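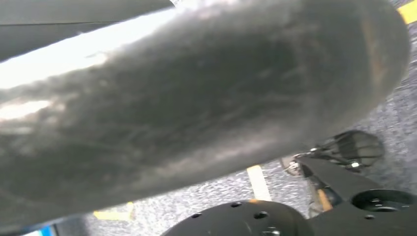

Remzi Tatlı replied: Before anyone changes the grip force again, can you confirm which fault code came up first? Our log from Jakside has 108 ahead of 353, and that order usually means the wrist lost its position reference and the slip alarm followed.

Reply from Liam Tully, May 16, 2023

Checked. 108 first, then 353 on the next line. Same order on both stops.

Done so far:
Power cycled the controller. Fault cleared, came back on the second lift.
Re-homed the wrist. No change.
Dropped lift speed to half. It ran for longer, then stopped with the same pair of codes.
Swapped the wrist cable for the spare from Moulin. Not tested yet.

The cylinder surface is scratched and a bit glossy. Solange asked whether that could be upsetting the slip reading. I don't know. The cylinders we ran in March were also scratched and we had no stops then.

The arm is past 3,000 cycles since the linkage pins were last looked at. Capucine thinks they should come out before we run it again.

Remzi Tatlı replied: Agreed on the pins. Keep people outside the tape until it's done, please, a dropped cylinder will roll. Send me the log after the cable test.

Status: open, waiting on cable test
Assigned to: Liam Tully
Priority: 2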